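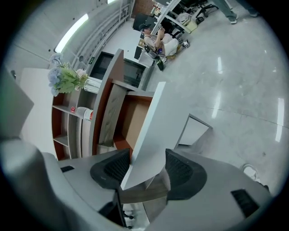
Reception area at the Driltley Water District office. Paper survey forms can be handed in at the front counter.

Driltley to split pressure zone, 292 properties affected

The Driltley Water District will divide its upper pressure zone into two separate zones beginning in April, a change that will alter static water pressure at 292 properties on and below Inskip Ridge. Most of the affected addresses are residential. The work is being done at existing valve vaults and does not require new main to be laid in the street.

The upper zone is currently fed from the Inskip tank and runs downhill as far as the Banden Road crossing. The elevation difference between the highest and lowest services in the zone is larger than the district's current design standard allows. Customers at the top of the ridge receive pressure near the minimum during morning demand, while customers at the bottom receive more than household plumbing is normally built to handle. Many of the lower homes have a pressure-reducing valve where the service line enters the building, but the district has no complete record of which ones do.

Under the new arrangement, the top part of the ridge stays on the tank. Everything below the Banden Road loop moves to a new lower zone supplied through three pressure-reducing stations, each with a main valve and a smaller bypass valve for low overnight flow. The smaller valves were added to the design after a hydraulic model showed the main valves hunting - opening and closing repeatedly - at very low demand.

"The lower zone is where we see the failed water heater relief valves and the service line leaks," said Chelsea Ackroyd, the district's distribution engineer. "Bringing the pressure down should reduce leakage on our side of the meter as well. We have not put a figure on it and won't until there is a full season of night flow data."

Customers in the lower zone may notice a drop in pressure at outdoor faucets and in irrigation systems. Sprinkler heads set for the old pressure may throw a shorter distance and need adjustment. Homes that already have a reducing valve should see little difference indoors, provided the valve is set below the new supply pressure. A valve set above it will simply stay open, and can be left alone.

Buildings with fire sprinkler systems are being handled separately. The district has asked the owners of those buildings to have a sprinkler contractor check the system's design calculations against the new available pressure before the changeover. No sprinklered building will be moved to the lower zone until that check is on file. If a system cannot meet its design demand at the new pressure, the building will be kept on the upper zone through a dedicated line until it is modified.

Monitoring will be done with Lidus pressure loggers fitted to hydrants at the zone boundary and at the lowest point in the system. The loggers have been in place since last fall to record conditions before the change. They will remain for at least one summer afterward, when irrigation demand is highest and pressure at the ends of the zone is most likely to sag.

The changeover will be made in stages. Crews will first confirm that the boundary valves close fully, a test that will be done between midnight and 5 a.m. to limit disruption. Two of the boundary valves have not been operated in several years, and one is already scheduled for replacement after it failed to seat during an inspection. Water may be discolored for a short time after each test. Customers who see discoloration should run a cold tap until it clears and avoid doing laundry in the meantime.

Each property will receive a letter giving its assigned zone, the expected static pressure at the meter and the planned week of the switch. A one-page survey is enclosed asking whether the building has a reducing valve, a booster pump, a fire sprinkler system or a backflow device. Forms can be mailed back with the bill payment or dropped off at the district office during business hours. Booster pump owners in particular are asked to reply, as a pump inlet setting that works at the current pressure could cause the pump to shut off at the lower one.

The project is paid for from the district's capital reserve and does not change the current rates. Plans showing the new boundary are available for viewing at the office. The Banden side of the system, which has its own tank, is not part of the work.

This site uses cookies to remember your settings and measure traffic. By continuing to browse you agree to our use of cookies. Accept | Manage preferences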